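I get a lot of the same emails about the sewing weekends in Drestulthorpe, so I've put the answers in one place. Have a read before you write to me (though do still write if you're stuck, I like hearing from people!).

*Last updated July 31, 2023*

## Do I need to know how to sew?

No. If you can thread a needle you're ahead of where I was when I started, and if you can't, we'll do it together over the first cup of tea. We had a lady last November who had never touched a machine and went home with a lined tote bag and a very smug face.

## What do we make?

Saturday is a bag, Sunday is whatever you fancy. Most people pick an apron or a cushion cover with a zip, because zips frighten everybody and it's nice to get one done with company. If you've got something half finished in a drawer at home, bring that instead. I've seen a pair of curtains finally get their hems after years in a carrier bag.

## How much is it?

The weekend is £479 if you're staying over, and that covers two nights, all your meals, thread, lining, zips and the use of a machine. The only thing it doesn't cover is your main fabric. You can buy that from me or bring your own.

## Where do I sleep?

At the Botel, which is a five minute walk down the hill. The rooms are small and very clean and the breakfast is enormous. Ask for the back if you're a light sleeper - the bins get emptied early on a Saturday. Catarina Figueiredo runs the desk and she'll sort you out with a late key if your train is delayed.

## How many people come?

Never more than 6. I tried a bigger group once and spent the whole weekend running between machines with a seam ripper in my teeth, so I won't be doing that again.

## Can I bring my own machine?

Please do, especially if it's one you're struggling with at home. Bring the foot pedal (people forget the foot pedal), the power lead and the manual if you still have it. Old Henriques machines are very welcome, I learned on one and I'm still soft on them. The Grollard ones we lend out are plain and heavy and they go through denim without complaining.

## What fabric should I buy?

Medium weight cotton, every time, for your first go. Two metres is plenty for a bag and a bit of practice. Wash it at home before you come and iron it while it's still damp. Please don't buy anything slippery! I know the satin was lovely and I know it was on offer, but it will slide all over the place and you'll blame yourself.

## I'm left-handed. Is that a problem?

Not at all. Faith Rugemalira, who teaches the Sunday with me, is left-handed too and has a proper stash of left-handed shears. Let me know when you book and she'll put a pair aside.

## Can my children come?

Over-twelves can, with a grown-up who's also sewing. For little ones I'm afraid it's a no, there are too many pins on the floor by Saturday lunchtime however often I go round with the magnet.
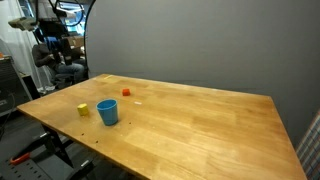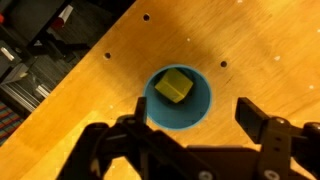
## What if I have to cancel?

Tell me as soon as you know. Up to 23 days before, you get everything back. After that I'll try to fill your place from the waiting list, and if I manage it you get everything back then too. If I can't, I'll move you to another weekend and we'll say no more about it.

## Is there parking?

There's space for 3 cars outside the door and it goes to whoever gets there first. Otherwise it's the car park behind the church, free after six and all day Sunday. If your machine weighs a ton, pull up outside, ring the bell and I'll come and help you carry it in before you go and park.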